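Chapter 7
Surface Finish and Reflected Light

7.1 Introduction

The way a surface looks depends on three things: the light that falls on it, the shape of the surface, and the fine texture left by the finishing process. Chapter 6 dealt with the first of these. The present chapter takes up the other two and sets out the terms used to specify a finish on a drawing, in a purchase order, or in an inspection report.

Finish is often treated as a matter of taste and left until the end of a project. This is a common source of cost. A part molded in a glossy tool cannot be made matte without changing the tool, and a coated panel that fails inspection must usually be stripped before it can be coated again. The Clutau housing, discussed in Section 7.6, was reworked at the tooling stage after its finish had been given on the drawing only as "smooth, white." Two suppliers read the note in two different ways.

After completing this chapter, the reader should be able to:

Define specular reflection, diffuse reflection, gloss, and haze.
Select a measuring angle for a gloss reading.
Explain why a curved part and a flat test panel with the same finish may look different.
Write a finish note that can be checked by measurement.

7.2 Specular and Diffuse Reflection

When light meets a surface, part of it is reflected at the boundary and part enters the material. Light reflected at the boundary of a very smooth surface leaves at an angle equal to the angle at which it arrived. This is specular reflection. Light that enters a white or colored coating is scattered by the pigment, and some of it returns to the surface and leaves in many directions. This is diffuse reflection.

Most painted and molded parts show both. The diffuse part carries the color of the coating. The specular part, for nonmetals, carries the color of the light source. A red enamel panel under a white lamp therefore shows a white highlight on a red ground.

Texture changes the balance between a sharp highlight and a broad one. If the surface is made up of many small facets tilted at slightly different angles, each facet reflects light in its own direction and the highlight spreads. The total amount of light reflected may change very little.

7.3 The Effect of Shape

A flat panel seen from a distance reflects a small part of its surroundings. A convex surface reflects a much larger part, compressed into a smaller area. On a dome, the direction of the surface changes in every direction. On a cylinder, it changes around the axis but stays constant along it, so that the highlight from a small, distant source tends to form a line.

Shaded parts also affect how bright a neighboring part is judged to be. The same pale finish may look lighter beside a dark joint than beside another pale one. 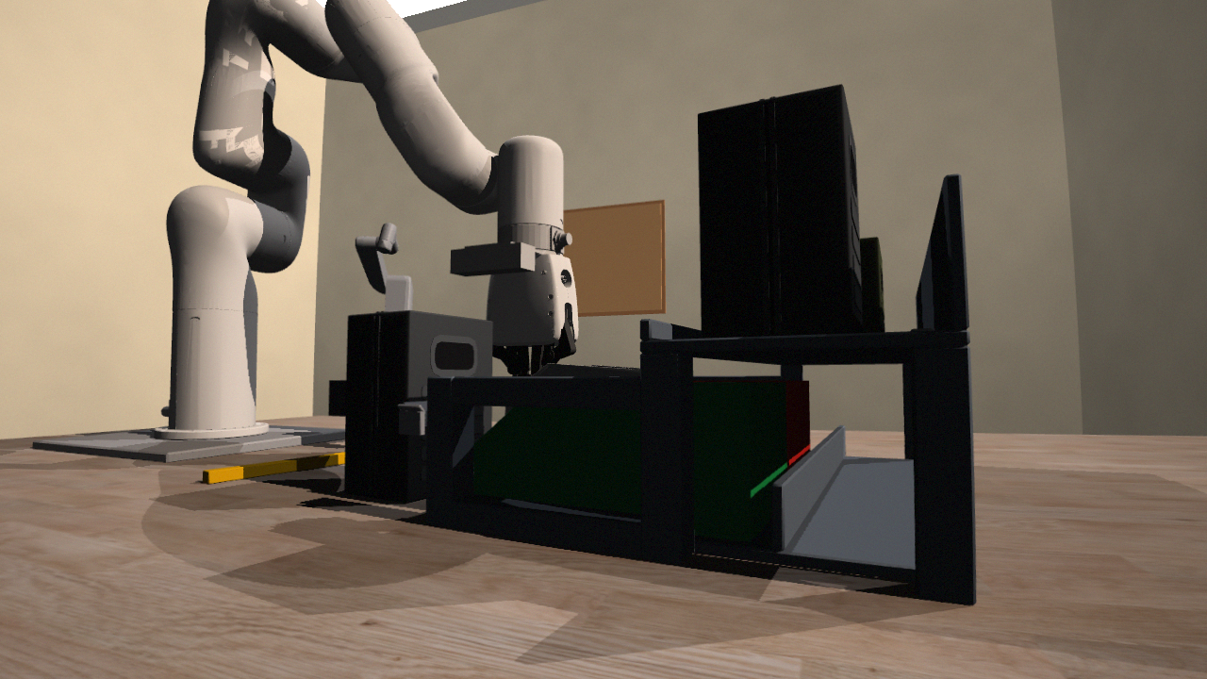
Figure 7.1 Rendered view of a white robot arm. Compare the shaded joint above the shoulder with the patches of light on the upright segment.

7.4 Gloss Units

Gloss is measured by directing a beam at the surface at a fixed angle and recording the light reflected at the matching angle. The result is given in gloss units, on a scale set by a polished black glass standard. The Brelano trial panels used in the problems at the end of this chapter read 92 gloss units at 60 degrees before abrasion.

Readings taken at different angles are not interchangeable, and the angle must be stated with every value. Section 7.5 describes the choice of angle and the care of the standard.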